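Staging Chekhov's "The Seagull" in a Former Dye Works
Project report, Theater Studies, second year
Ghazal Khosravi and Ardalan Kermani
August 11, 2019

1. What we set out to do

Our project was to direct a shortened version of "The Seagull" in the old Warnero dye works, which Kultero rents out to student and amateur groups. We wanted to find out what happens to a play about a failed open-air performance when the audience has to walk through the building to see it. The running time was to stay under 90 minutes, with five actors and no set changes.

2. Cutting the text

We worked from an older public domain translation and changed the stiffest lines ourselves. Shamrayev, Polina and Medvedenko were cut. Losing Polina was a mistake in one respect, as Dorn then has little to do in the second act, and we had to give him two of Sorin's exchanges to keep him in the play. Masha kept her opening line about mourning for her life, but she now says it to Dorn.

The fourth act is almost complete. Nina's last speech was trimmed once in rehearsal and then put back, apart from four lines.

3. The space

Act one was played in the loading yard, with the audience seated on benches facing the gate. For act two they moved into the vat hall, and for the last two acts they went up to the drying loft. The loft holds 60 people with the fire exit kept clear. The echo in the vat hall was worse than we expected. Azadeh Rostami, who played Arkadina, had to slow down a good deal, and her quarrel with Konstantin lost pace because of it. We hung felt along one wall after the second run-through – it helped a little.

4. Budget

Kultero gave us a grant of 3895 euros. Rent took more than half of that. Lighting hire cost 429 euros, and some 300 went on costumes and fabric. Printing was done free of charge by the department. We did not pay the actors, and we think a project of this size should at least cover their travel.

5. Audience response

We put out comment cards after each of the three performances and held one open discussion. Most of the cards dealt with the walk between acts. Several people liked standing close to the actors on the stairs, and others said they lost the thread each time they moved. The ending, with the shot heard from the floor below, was mentioned more than any other moment.

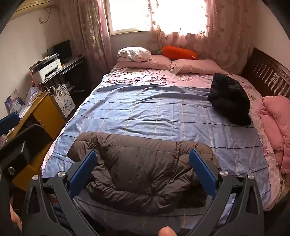

Hooman Daneshvar wrote that the move to the loft came too early for him, and that he would have liked to stay in the vat hall until Trigorin's departure. He also found Dorn too cheerful in the last act. We agree on the first point. Act three is short, and the climb broke it off from the scenes it belongs with.

6. What we would change

We would rehearse in the building from the first week. Because of the rent we had only six days there, and most of that time went to sound and sightlines. We would also bring Polina back, even in a few lines. A second version is planned for September of next year, indoors only, with Afshin Yazdani taking over as Trigorin.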